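Motamton two-finger gripper service kit
Stakbridge Spares — Household Arm Parts

Part no. 2453
In stock, ships from the Titier warehouse
Kit weight 719 g

Everything you need to bring a tired linkage gripper back to where it closes square. For two-arm home units doing light pickup: bin liners, bags, cushions, laundry. One kit does one gripper. Two arms, order two.

In the kit
Pivot pins, full set
Hex-socket screws, black, 10 pcs (you'll use fewer, they roll under things)
Finger pads, one pair
Dry-film lube, small tube
Hex key, long arm
Lint brush
Shim card

Not in the kit: wrist housing, cable, sensor cover. See Related parts.

When to fit it
Fingers don't meet at the tip. Clicking on close. Play in the linkage when you wiggle it by hand — power off first. Thin film slipping out of the pads. Bag film is the hardest thing most home units ever handle, worn pads show up there first, long before they show on a cushion or a cup.

Bag work in a furnished room, one wide and one from the wrist:

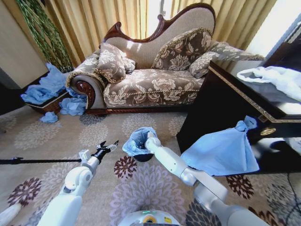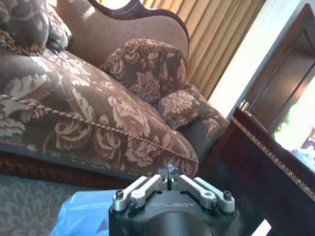 Light-blue bag plastic, patterned carpet, floral upholstery with corded trim. Linkage bars and end screws show in the wrist view.

Fitting notes
1. Park the arm, power down, wait for the brakes to set.
2. Brush out the linkage before you loosen anything. Carpet fiber and cord fringe wind round the pins and you will not see it till the pin is half out.
3. One side at a time. Leave the other side together so you have something to copy.
4. Old pins out, new pins in, a dot of lube on each. A dot. Extra lube picks up lint and you're back here in a month.
5. Screws finger tight, cycle the fingers by hand, then snug them up. Don't lean on the key.
6. Pads last. Wipe the seat dry, press, leave 5 minutes.
7. Power up, re-run the open/close calibration, both arms even if you only did one.
8. Test on an empty bag liner. Pinch the rim, lift, let go. If it hangs on one finger, shim that side and go agian.

Looking after it
Weekly: lint brush, wipe pads with a damp cloth, no solvent. Check the screws haven't backed off.
Monthly: hand-cycle with the power off, feel for grit.
Before a room with loose fringe or braid, check the pad edges for nicks. A nicked pad will pull a thread.
Wrist sensor: soft dry cloth only. Don't spray anything near it.

Changed in August: pins are now sold with the longer shoulder. Older short pins still fit but don't mix them on one side. If your bag says rev A call us and we'll swap it.

Fits
Motamton linkage grippers, both finger lengths. Other makes — send a photo of the linkage from the top and one from the side before ordering, pin diameter varies and we can't take back opened kits.

Related parts
Huenchumán pad set, soft, for fabric and film
Huenchumán pad set, ribbed
Wrist sensor cover
Pin set only, no screws

Questions on fit or a screw that wont come out: Renata Leiva, spares desk. Put the part number in the subject line or it ends up in the general pile.

Orders in by noon go same day. Warehouse closed Mon 30 September for stock count, anything placed that day goes out the next morning.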